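Filed under: Student Work / Music & Society
9 min read

Did Flesville Ever Have a "Sound"? A Project Report on Hesterar

By Arash Khosravi

Every short history of the band Hesterar tells the same story. Four school friends in Flesville started out with guitars, got bored, sold the guitars, bought two secondhand synthesizers, and came up with something so new that people had to call it "the Flesville sound." I grew up 20 minutes from the place and had heard this so often that I stopped noticing how odd it was. For this project I tried to find out how much of it holds up. My answer is: less than half, and I am being generous.

What I used

I had three kinds of material. The first was the box of flyers, set lists and fan newsletters at the town library, which covers the band's first years pretty well and its later years hardly at all. The second was the records: the debut, "Mendby," the follow-up, and the singles I could borrow. The third was conversation. I talked with people who went to the early shows, including a former door person at the Taheri, the club where the band played most often. I did not get to talk to anyone in the band. I wrote to the address on their last record sleeve and got no reply.

My method was simple and probably too simple. I took each claim from the usual story, looked for something written at the time that backed it up, and marked the claim as supported, unsupported, or contradicted. Memories recorded later counted as weak support only. My instructor thought this was harsh on the people I interviewed. I kept it anyway, as three of them described the same show and disagreed on whether the singer was there.

The sold guitars

This is the part everyone likes best, and it is the weakest. Two set lists from after the supposed sale have "gtr" written next to song titles, in the same handwriting as the rest of the page. There is also a newsletter review, written by someone who plainly did not like the band, complaining that the guitar was too loud in the last song. You can't complain about a loud guitar that was sold the previous winter.

On "Mendby" itself I hear guitar on at least one track, the slow one that closes the first side. I played it for two music majors without telling them what it was. One said guitar, the other said it could be a keyboard with an effect on it. So I would call that a maybe. The set lists are better evidence.

Where did the story come from, then? The first mention I could find is in a press sheet for the second album. Press sheets are written to sell records. It is strange to me how many later articles repeat that sheet almost word for word and treat it as history.

The crowd at the Taheri

The usual number for the big homecoming show is 1000 people. I have seen it in print more than once. The Taheri had a posted capacity of 617, and the sign with that number is in the library box, slightly bent. My door person laughed at the higher figure and said that on a good night for a local band they let in around 50. She did agree that the homecoming show was full, and that people stood outside by the loading door to listen. How many stood outside is anyone's guess, but it would have to be a very big guess to close the gap.

Does it matter? I think it does, a little. The whole argument for a "Flesville sound" depends on there being a scene, and a scene needs people.
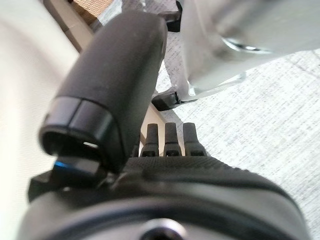
If most nights drew a few dozen listeners, and many of them were the same few dozen, then what we have is a band and its friends. That can still be worth writing about. It just doesn't support the claim that the town was turning out a new style of music.

I also looked for other bands. The flyers name plenty of opening acts, but only one of them recorded anything I could find, and that single is ordinary guitar rock -- nice enough, with a good chorus. It has nothing in common with "Mendby" except the studio.

What is left of the story

Some of it survives. The band did switch mainly to keyboards, and did so early. The songs on "Mendby" are good and don't sound like the other local tapes in the box. A loyal following existed, and the newsletters show that people traveled to see shows in other towns. I would mark those three points as supported.

The phrase "Flesville sound" I would mark as unsupported. It doesn't appear in any of the early material, and the people I talked with said they never used it back then. One of them uses it now, and told me so with some embarrassment.

Limits

The library box was put together by a fan, who may have kept the things she liked and thrown out the rest. I can't date several of the set lists except by the songs on them, and that gets circular fast -- I assumed a song was new when it first showed up, which might be wrong. I also came to this already doubting the story, and a reader should keep that in mind. Someone who loved the band would have asked my interviewees different questions.

With another semester I would try to find the sound engineer from the "Mendby" sessions, whose name is on the sleeve but spelled two different ways. The track sheets, if they still exist, would settle the guitar question in five minutes.

14 comments
Shared 31 times
Tags: local music, synth pop, student reports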